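Home | Our work | Reports | Grants | Contact

Filed under: Grant updates, Rallumholm Water Refill Scheme

Rallumholm refill scheme: second progress report to the Cârstea Fund

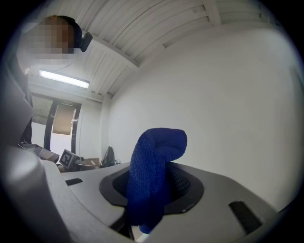
Prepared by Humaira Dogar, 08/04/2019

The first report, sent in October, was more cheerful than this one. I have reread it and I would not write it the same way now. It said the town had "taken to" refilling. What we had at that point was a busy launch week with free bottles on offer, and I should have waited before saying anything so large.

What the grant has paid for

Five refill points are in place: the library, the bus station, the leisure centre, the market hall and the park gates. All were fitted by Cinard, and the fitting itself was tidy. The park gates point was shut off over the winter because the pipe was laid too shallow. Cinard say this was agreed at the site visit. My notes from the visit don't mention it, and they have not found anything in writing either. They have now dug it deeper at their own cost, which settles the money but not the months lost.

Spending on the five points came to £2,950 more than the sum set aside. Nearly all of that was the market hall, where the old supply had to be replaced before anything could be joined to it. We covered the difference from our own reserves and are not asking the Fund to make it good.

Who is using them

I am wary of the meter readings. The meters tell us how much water has passed through each point and that is all they tell us. They can't say whether it went into a bottle that would otherwise have been bought from a shop. At the bus station, drivers were filling buckets from ours for a good part of the winter, and the station's figures looked wonderful as a result. I have left the bus station out of the usage table sent with the accounts.

We also ran a street survey, using the form Trirance designed for us. We had 201 replies. Most people said they had heard of the scheme, and a majority said they bought less bottled water than before. I would not lean on this. The form opens with two sentences on plastic in rivers and then asks whether the person has changed their habits, and few of us like to say no to a stranger with a clipboard after that. It was also done on market mornings within sight of one of the points. Trirance's summary calls the results "strong evidence of change". I have asked them to take that line out.

The shop figures are more useful, though thin. Two of the small shops near the library let us see their sales of still water. One was slightly down on the same months a year earlier. The other was up. Last year's long hot summer makes any comparison awkward, and I don't think either shop tells us much on its own.

Bottles

We gave away 475 metal bottles at the launch and at the two school visits. I have no idea how many are in use. The leisure centre has a fair few in its lost property cupboard. I would not spend grant money on more of them, and the part of the budget meant for a second batch is still unspent.

Cleaning and repairs

This has gone better than I feared. The library and leisure centre staff wipe their points down daily and report faults quickly. The market hall is patchy, and there were complaints in the new year about chewing gum in the drain. The push buttons stick in cold weather at the outdoor points - Cinard have changed one and it still sticks, so I have held back payment on the other until they can explain why a second new button would do better than the first.

Water tests were done at every point before opening and again after the winter. All passed. The park gates will be tested once more before it goes back on.

What we would like to change

The original plan was for three more points in the second year. I would prefer to put that off. We don't yet know that the ones we have are doing what we said they would, and adding to them would mostly give us a larger number to put in the next report.

With the Fund's agreement, we would use the bottle money to pay for a plainer survey, done away from the refill points and by somebody who did not write the leaflet. We would also ask more shops for sales figures. Several have said no already, and one wanted paying.

If the Fund would still like to see the new points go ahead, the railway station is the only site I could argue for with a straight face. The other two were chosen because they looked good on the map.

The usage table, the invoices and the test certificates have been sent separately. I would be grateful for an answer on the survey before the summer, as it needs to be done while people are thirsty.

Contact us | Copyright Rallumholm Water Refill Scheme | Back to top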